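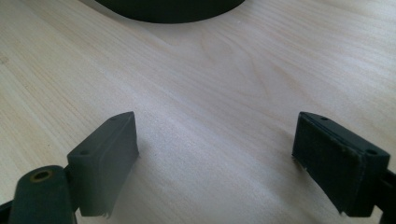
The Table from Lidska

The table came up the stairs in November, carried by two men who would not take their boots off. Nipon signed for it and they left. It had cost 600 dollars at the estate sale in Lidska, plus 200 for delivery, and he had not told Skarphéðinn about the delivery.

It was pale, paler than it had looked in the hall where he bought it. The grain ran across it in fine lines and in places it bent around on itself, the way water goes around a post. He put his palm on it. Then he went and got the black bowl from the top of the fridge and set it down at the far side, because a table with nothing on it looked like it was waiting for somebody.

Skarphéðinn got home at half past six with his bike helmet still on.

"That's it, then," he said.

"That's it."

"It's lighter than the photo."

"The hall was dark."

Skarphéðinn walked around it once. He was a big man and the kitchen was not a big kitchen, so he had to turn sideways between the table and the stove. He pushed down on one corner, then on the next. The third one gave a little and knocked against the floor.

"It rocks," he said.

"The floor's crooked. The old one rocked too."

"The old one rocked at the other end."

Nipon folded the delivery slip in four and bent down and put it under the leg. When he stood up again Skarphéðinn was leaning on the corner with both hands and it didn't knock. It occurred to Nipon that the slip had the price on it, and that it was now the one piece of paper in the flat that could not be moved.

They had soup. They ate it at opposite sides with the bowl pushed over toward the window, and they put tea towels under their plates because neither of them wanted to be the first to leave a mark. The old table had been covered in marks. There was a burn from a Bergmann iron that belonged to Nipon's mother, and a blue line where Skarphéðinn had once run a pen off the edge of a tax form. It had gone down to the curb in the morning and by lunch someone had taken it.

"Who had this one before?" Skarphéðinn asked.

"A woman in Lidska. She taught piano."

"Did she eat at it?"

"I don't know. I suppose she did."

"There isn't a scratch on it. Who has a table that long and doesn't scratch it?"

Nipon didn't know that either. He had met the niece, who wore a grey coat and wanted the house cleared before the frost. She had shown him a lamp, a set of Grornell saucepans with one lid missing, and the table. She said her aunt kept a cloth on it. She had the cloth somewhere if he wanted it, and he had said no thanks.

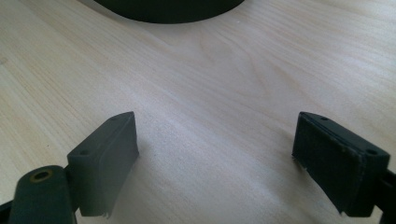

After supper Skarphéðinn washed and Nipon dried. The radio was on low. When the last pot was put away Nipon folded the tea towels off the table and hung them on the oven door, and then he sat down again, with nothing to eat and nothing to read.

"You could have taken the cloth," Skarphéðinn said. He had his back to him and was wiping out the sink.

"I didn't want it covered up."

"No. It's a good colour."

He came over and sat down. He put his forearms on the wood and followed one of the lines with his thumb until it turned, and then he lost it and had to go back. Out on the street the number 99 bus pulled in and let its doors go and pulled out again.

"What was it all up?" he said.

Nipon looked at the bowl.

"Eight hundred," he said. "With the delivery."

Skarphéðinn nodded for a while. He got up and filled the kettle. He took down the two Patora mugs, the ones with the thick bottoms, made the tea, and brought it back and set his own mug straight down on the wood with no towel under it. He left it there while he went to find the biscuits.

When he lifted it to drink there was a wet ring. Nipon reached over and wiped it with his sleeve.

"Leave it," said Skarphéðinn, and passed him the packet.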